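Oct 24, 2024

**Drawing for Beginners, handout 6: light and shadow on white things**

Please read before class. Bring one soft pencil, an eraser and paper.

Many students think that white is easy to draw, because the paper is already white. In my experience it is the most difficult. A white cup, a white shirt or snow in January is almost never pure white to the eye. It has many light grays, and we must learn to see them.

Some words we will use:

- *value*: how light or dark a tone is
- *form shadow*: the shadow on the side of the thing that is turned away from the light
- *cast shadow*: the shadow which the thing throws on another surface
- *soft edge*: the place where one value changes slowly into another
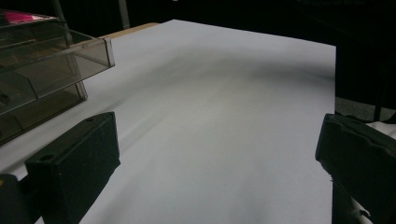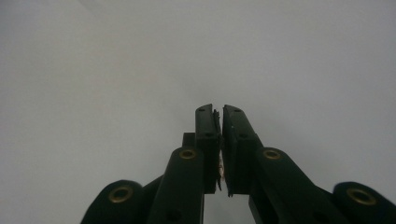
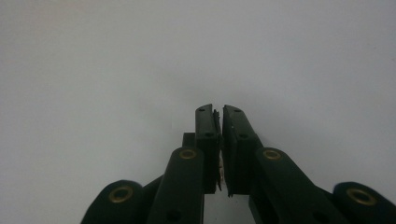 *Pale surfaces. In the first, look for the gray band across the paper.*

**Exercise for home**

1. Put an egg on a white cloth near one window. Turn off the lamps.
2. Half close your eyes and find the darkest place. Draw this first.
3. Make the middle grays. Keep the bare paper for the lightest place only.
4. Work for 28 minutes, then stop, also if it is not finished.

Do not rub the shadow with your finger. The grease of the skin makes spots that the eraser cannot remove.

Next time we draw folded cloth. Read pages 13 to 19 in the Durnura workbook. Who has no copy can borrow mine.

Nizar Zein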